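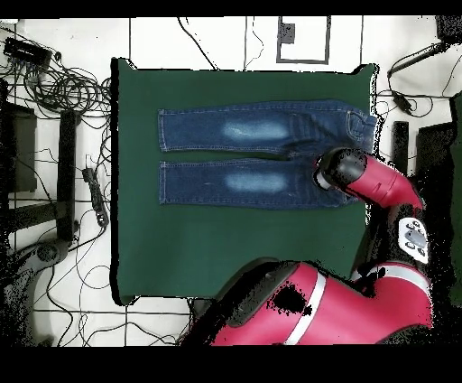
Kirnier asked whether the walkway check covers mats as well as bare tile. It does; see item 2.

Zorkik Building, ground floor. Slip and trip check, February

1. Tile and grout: no lifted edges. OK.
2. Mats: must lie flat. Corner curl limit 20 mm. OK.
3. Walkway width: 300 mm short at rear door. Move shelving.
4. Cables: route along wall or cover. Open.
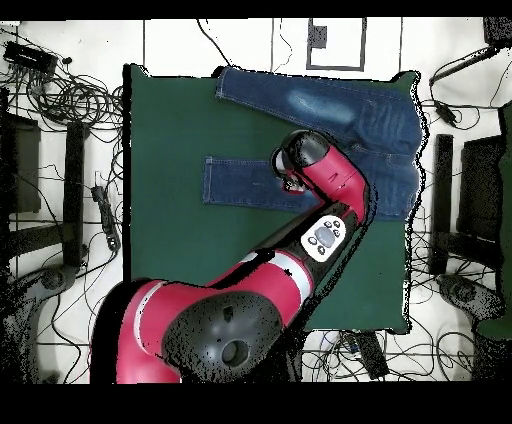

Item 4: black cables on tiled floor, green mat behind.

5. Wet floor signs: Dillumari type, two missing. Reorder.
6. Door closer: Gashi unit, slow to latch. Adjust, recheck Wednesday.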